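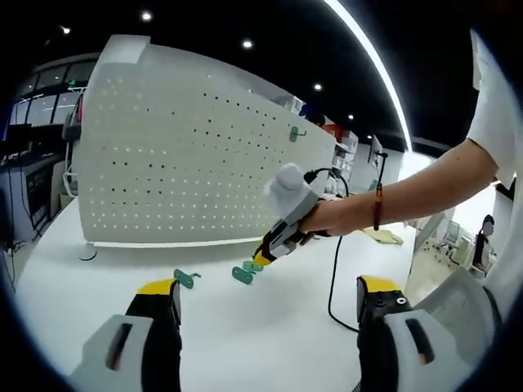

A reader of the last tutorial wrote in to ask why their two-gripper policy kept closing the right jaws a beat too early, even though both streams looked perfectly fine when played back on their own. Great question, and nine times out of ten it's clock offset! So let's fix that before we train anything on pegboard hooks.

I'm using Tuvis for the logging and a little aligner called Bastos, but any tool that gives you raw timestamps will do.

## 1. Find the offset

Start both grippers recording, then open and close them together 5 times (big, silly, full-width squeezes). Load the session:

`bastos offset --left left.log --right right.log`

You'll get one number in milliseconds. My worst was 660, after I'd let one side run all morning without a re-sync – no wonder the hooks never made it near a hole.

## 2. Resample

`bastos align --rate 30 --out session_aligned`

Resample the jaw widths linearly, but use slerp for the orientations. Please don't average quaternions, I've done it and the wrist flips are awful.

## 3. Check the grasps

Scrub through seven episodes and watch the jaw-width plot against the video. The width should flatten on the same frame the fingers meet the hook plate. If it drifts over the episode, your offset isn't constant and you'll want `--piecewise`.

Then retrain from scratch. Fine-tuning the old checkpoint kept the early-close habit in my case, and I lost a whole weekend in March learning that.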